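Release Notes

The build came out of Bailly at four in the morning and was tagged 3140. It was a maintenance release for Stastel, the calendar app, and its notes listed two items: a fix for time zones and a fix for the widget. The notes did not list the third change, which had been merged without a ticket.

The tester installed it on the older of the two office phones. She set the clock forward one day, then back, and confirmed that the widget followed. She set the region to three different countries. The time zone fix held. She marked both items as passed and opened the month view to take the store screenshots.

June had an entry she had not made. It was on the 12th, at 5:27 in the afternoon, and it read: Leave by the north stairs.

She cleared the app's storage and reinstalled. The entry came back with the first sync. She signed out and created a new account with a throwaway address. The entry came back. She took the phone off the network, wiped it, and loaded the build over a cable. The month view was blank for 40 seconds, and then the entry was there.

She filed it as a data leak, severity one, and attached the log.
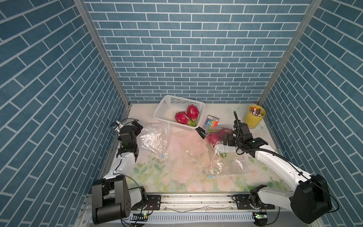
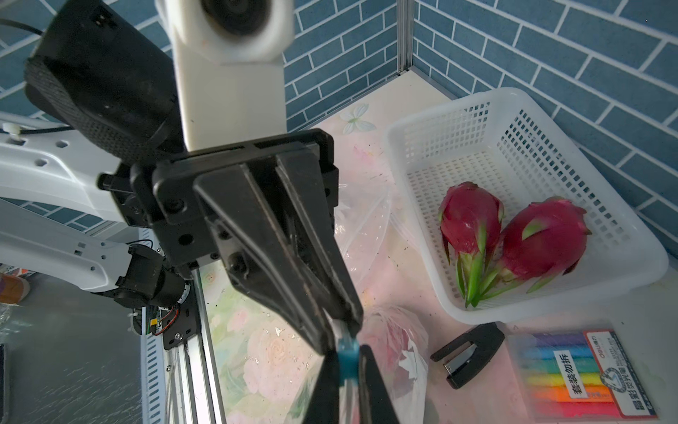 Log

The log was 527 lines long. Most of it was ordinary: the database opening, the theme loading, the reminder service asking for a permission it already had. At line 21 a function named jendbridge was called with no arguments. It returned a date and a string. There was no such function in the source.

She searched the repository, then the history of the repository, then the libraries. She decompiled the package and found it there, nine instructions long. It read the device's serial number, did some arithmetic on it, and wrote to the calendar table. The arithmetic was not complicated. She worked it through on paper for the phone in her hand and got the north stairs.

She worked it through for the second phone and got a different line: Stay at your desk until it stops.

The build server was called Malesa and was kept in a closet on the second floor. She logged in and compared checksums. The compiler was the one they had always used. The machine had been up for three years, and its own calendar file, which no process was supposed to touch, had been written to at four that morning. She opened it. It had one entry, on the same date and at the same minute, and the text field was empty.

Her manager replied to the ticket after lunch. He could not reproduce it. He asked whether she had tried a clean device, and he lowered the severity to three. The release went to the store at two o'clock, to one percent of users, then to five.

She changed the ticket's title to match the template and filled in the field for expected behavior. Under workaround she typed "none," deleted it, and left the field blank. The date stamp on the form said 6/12/20.

At 5:20 she put both phones in her bag. One of them belonged to the desk by the window, and she took it out again and stood there, reading the number on the back.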